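How to Start a Peer Listening Group at Your High School

I helped start one of these with Rania Qudah, our school counselor, and I still get excited every time a new group gets going! Teens talk to other teens first, so it makes sense to show a few of them how to listen well and when to bring in an adult. Our school has 554 students, and we began with five listeners and a borrowed classroom.

What you need before you start

A counselor who will be on call – truly on call, with a phone that gets answered. A room with a door. Written permission from the principal and from each listener's family. We asked for ours in May so that training could begin as soon as classes did.

Step 1. Pick your listeners

Ask students to write down the name of a classmate they'd trust with a bad day. You'll get quiet kids, drama kids, kids who never sign up for anything, and it's wonderful. Invite the names that keep coming up, and let people say no.

Step 2. Teach the hand-off first

Listeners don't counsel and they never promise to keep a secret about safety. If a friend mentions suicide, self-harm or being hurt by someone, the listener stays with them and gets the counselor right away. In the US, anyone can call or text 988 at any hour. Put that number on the back of every listener's card.

Step 3. Practice the small stuff

Work in pairs. One person talks for three minutes about an ordinary worry, the other listens without fixing it. Then swap. Good openers to try:
"You've seemed tired lately. How are things?"
"Do you want ideas, or do you want me to listen?"
Slavica Zupan, who ran our second training, also had everyone practice asking about suicide directly, out loud, until the words came more easily.

Home and downtime count too, so spend a session on sleep, chores and taking a night off.
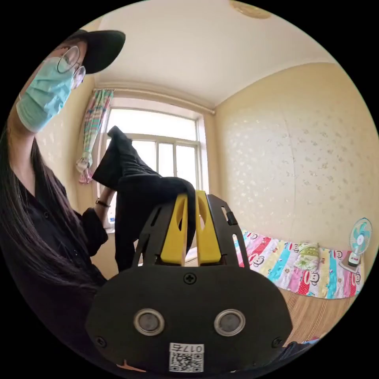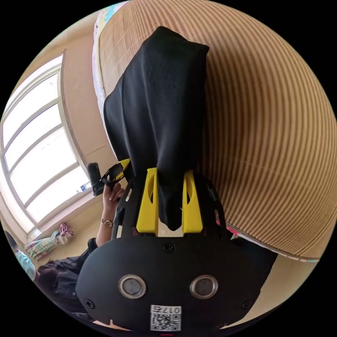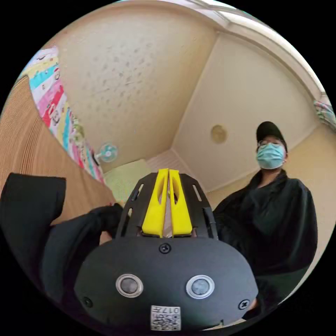
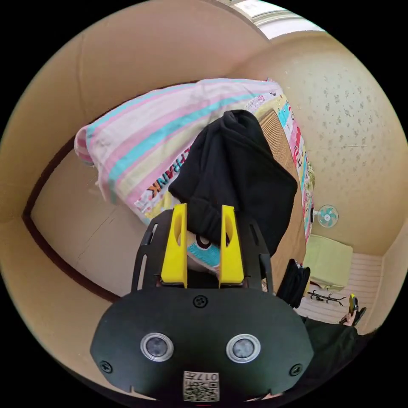 Step 4. Look after the listeners

Meet every two weeks with the counselor, and bring snacks. Anyone can step back for a while, no explanation needed. Keep names out of group talk, and save anything serious for a private chat with the counselor that same day.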